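Review: Wullar Folding Step Stool

The Wullar is a 2-step folding stool sold by Farquharson for general use in offices, libraries and store rooms. Our review unit was bought at the regular price and kept in daily use in the records room until July.

Opening the stool takes one hand. The catch is stiff at first – it eases within a few days – and the rubber feet grip well on tile. The rated load is 310 pounds.
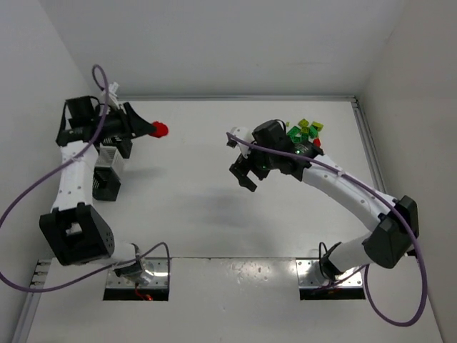
Is the stool suitable for reaching high shelves?
It serves shelves of ordinary height. Staff who need the top row should choose a taller model.

Recommended for light indoor use.

Reviewed by Tamara Harasym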